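**Garment segmentation merges sweater with bedspread, only on patterned beds**

Posted by Skonska, 20 July 2022

Running the Flurden perception stack on folding demos. Mask is fine on plain sheets. On floral ones it leaks past the left sleeve into the bedspread and the keypoint head then puts the cuff somewhere out in the blossoms. 1,589 frames in this set, 773 bad. Typical one:
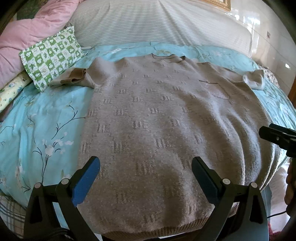
### What I tried

- raised mask threshold, lost the ribbed cuffs
- cropped out the lower part so the fingers aren't in view, no change
- retrained with 2,749 extra frames, slightly better on the neckline, nothing on the sleeves

Depth is not an option, RGB only. Is this a data thing or should I be doing somthing after the mask?

---

**Ardeleanu**

Both. Your sweater has a small repeating motif and so does the bed, model is keying on texture. Do background swap augmentation: cut the good masks, paste on busy fabrics, keep the fingers on top as their own class. Don't label gripper as background!! Then check your undistort step, with a lens that dark in the corners the sleeves are where it hurts most.

After that, propagate masks from the previous frame. Cheap and it kills most of the flicker.

---

**Cinenness**

just use plain sheets

---

**Skonska**

Can't, other peoples homes. Gripper was labeled background, yes. Fixing that first, will post numbers if the cuffs come back.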